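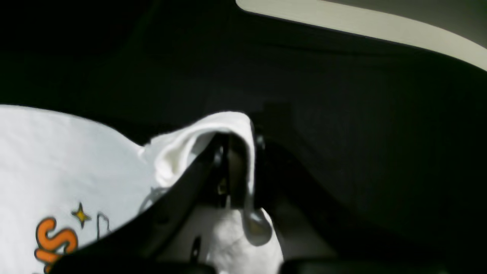 T-shirt

A T-shirt is a pullover top with short sleeves, a round neck and no collar, usually knitted from cotton jersey. Lay one flat with the arms out and you get the letter it's named after. I've been writing up clothes for this wiki for 11 years and this is still the page I get the most mail on!

Origins

It started out as underwear. The one-piece union suit got split into a top and a bottom in the 1800s, and the top half slowly turned into what we wear now. The US Navy was issuing a version before World War I, and after World War II men began wearing them with nothing over the top (my grandfather never did come around to it).

Printing

Screen printing is the classic way to put letters on a shirt - ink gets pushed through a mesh, one color at a time, then cured with heat. Brynhildur Skov, who ran a print shop in Brevholm, told me she had 96 screens hanging on her wall and used maybe a handful. Big outlined letters were her favorite thing to print, as the outline hides a color that has shifted a little.

Care

Wash printed shirts inside out in cool water, and don't iron over the print. I hang mine by the hem.

See also: Undershirt, Polo shirt, Jersey (fabric)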